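Right, fruit thread. I've been meaning to write this one for ages and it's raining, so off we go. Settle in, there are a few posts!

For years I kept fruit in one big glass bowl. Everything went in together, the bananas went on top, and whatever was at the bottom got forgotten until it made itself known. I threw out so much fruit. I'm a bit ashamed of how much.

Then in July I bought a mint-green plastic basket from Zou, the little household shop behind the station. I only went in for washing-up gloves. It's the best thing in my kitchen and I will not be taking questions (I will, please ask me things).

Why a basket, though? Holes! Holes in the sides, holes in the bottom. Air gets everywhere. Nothing sits in a little puddle after I've rinsed it, and I can see what's hiding down there without emptying the lot.
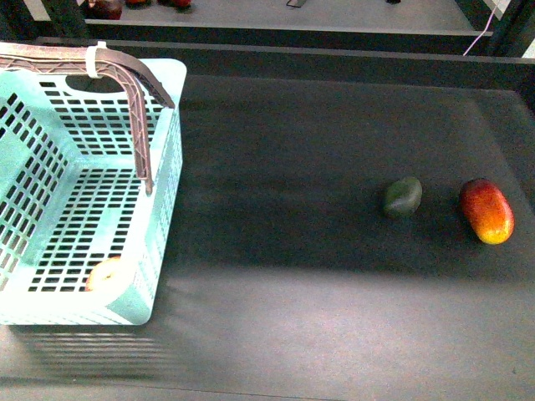
My other big change was sorting by when I'm going to eat a thing. Apples are happy to wait, so they can stay in the basket all week. Avocados and mangoes need watching, so they live out on the table where I walk past them every morning and give them a gentle squeeze.

Gentle! Whole palm, no thumbs. A thumb leaves a brown dent in an avocado and then whoever gets that half is cross with you.

Squeeze near the stalk end. If it gives a little, it's guacamole tonight. If it's like a cricket ball, put it back and be patient. I write the day I bought them on a scrap of paper and tuck it under the salt, which sounds fussy but I love it.

Mangoes: please don't go by colour. I did this for years. I've had beautiful red ones that were sour as anything and dull green ones that were pure heaven. Smell the stalk end. If it smells like mango, you're in business. If it smells of nothing, give it another couple of days.

Once a mango is ready it goes in the fridge and I try to eat it within 2 days. Cold mango with lime and a pinch of chilli, standing up at the counter, juice to the elbows. Sorry to anyone who rings me during this.

In a hurry with an avocado? Paper bag, folded over at the top, with an apple in for company. The apple gives off a gas that hurries everything along - which is also why I don't leave my apples next to anything I want to keep firm.

Cleaning day is Sunday in this house. Everything out, basket in the sink, warm water and a squirt of Trulura (the lemon one, it smells like holidays). An old toothbrush is perfect for getting into the slots. Leave it upside down on the rack for 30 minutes and it's ready to fill again.

Now, handles. I carry mine everywhere: kitchen to table, table to garden, garden to neighbour when the plums go mad. A good basket needs a handle you can trust and a rim that doesn't dig in. My old wire one from Rikitico was lovely to look at and left red lines across my fingers every single time.
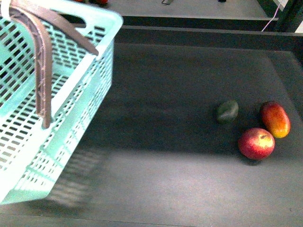

Plums are where it really earns its keep. We get some 60 of them off one small tree, all in the same week, and they bruise if you so much as look at them. Being able to tip the basket over on its side and let them roll out slowly saves so many. I like the brown against the mint green too, it's a cheerful thing to have on a dark table. And there's a hand-hold in the rim for when it's full and you want a second hand on it.

Don't overfill it, mind. Soft fruit goes in one layer, two at a push. Six peaches is plenty for a week for us, and I'd sooner pop back to the shop than find a squashed one.

Someone asked me last week if bananas are allowed in. No! Bananas hang on the hook by the window, on their own, thinking about what they've done.

Next thread will be the veg drawer, once I've been brave enough to look at the back of it. Meanwhile tell me where you keep your lemons, I've heard so many different answers and I want to try them all.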